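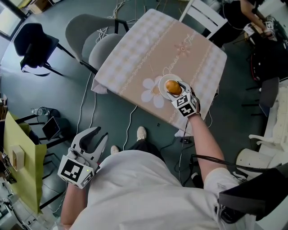
Thursday, 23/07/2026

My task today was the potato, and it will be the potato again tomorrow. In the plan it is called "pick from plate, place on cloth, return to plate", and each time we do it the system gets one more example to learn from. I thought before I came to Skisby that this would be the easy part of the project. A potato is a very bad shape for two fingers. It is not round, so you can't take it from any side, and it is not long, so you can't take it like a bottle. I took it with the right gripper, coming from the side, and kept the left one low and out of the way until it was wanted. The checked tablecloth with the big white daisy was useful to me in a way I did not expect. I began to use the daisy as my landing place, and after some time I noticed that I was putting the potato down at the same petal again and again. This is exactly what Sepehr warned me about. If I always put it on the same petal, the model learns the petal.

So I stopped and told Touran, and she said the last part of the morning must be marked "low variety" in the sheet. It is not thrown away, only marked. I was a bit ashamed, but she was kind about it and said she did the same thing in June with a cup, for two whole days, and found it only when she watched the recordings at home.

After this I made a small rule for myself. Before each example I look away at the window, then I look back and choose a new place without thinking too long. If I think too long, I choose the daisy.

We finished the day with 394 good examples from all the tables together. The number that Munach wants for this week is higher, but I am not worried yet. Sepehr is worried enough for all of us. He had the sheet open on his knees during lunch and was adding up the columns with his finger while his rice was waiting.

What I want to write down, so that I don't forget it, is the question of speed. In the first days I moved slowly, as if somebody was going to give me a mark for being careful. Touran says that slow examples make a slow machine, and that it will also copy the little stops I make when I am not sure. She asked me to move as I would move at home when I am clearing the table and want to go and sit down. This is surprisingly hard to do on purpose. My wrists know the speed, but my head wants to check everything. I had the best results when I was tired, in the last 40 minutes, and didn't care so much.
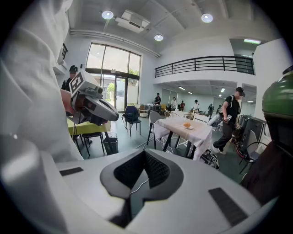
Being tired has its bad side also, of course. I forgot two times to close the fingers fully at the start, and we need this closing and opening so that the width is measured correctly. Without it the example is no use. Sepehr has written CLOSE – OPEN – START on a piece of tape and stuck it to my water bottle, and I think this will work, because I drink all the time.

We spoke also about the markers. One of them had become a little loose on the left gripper yesterday evening, and we could not agree if the examples from yesterday evening are good. Touran wants to keep them and compare. Sepehr wants to record 50 new ones and forget the old. I had no opinion, but they both looked at me, so I said compare first. Now I have to do the comparing. I should learn from this.

A message came from Nikzad in the afternoon. The training on last week's data has finished and the arm at Sullavbridge can now lift the potato, but it lets go too early, a few centimetres over the plate, and the potato rolls. I read it three times. I am almost sure that this comes from us. When I put something down I open the fingers a little before it touches, as one does with a thing that can't break. I never noticed that I do this. It is a strange feeling that a machine in another town has got my bad manners with vegetables.

Tomorrow I will put it down properly, wait until it is really on the plate, and only then open. Touran thinks we should write this in the instructions for everyone, with one sentence and no more, as people don't read the second sentence. I tried to write it this evening and I have 3 versions. The shortest is "Let go after it lands". I don't know if "lands" is the right word for a potato. I will ask her.

My shoulders hurt, the right one more than the left. The cable pulls a little on the forearm when I reach to the far side, and I think I hold my whole arm stiff against it. I must ask Sepehr if it can be fixed higher up, near the elbow. Also buy plasters, and answer my sister, who has written twice and thinks I am teaching a robot to cook.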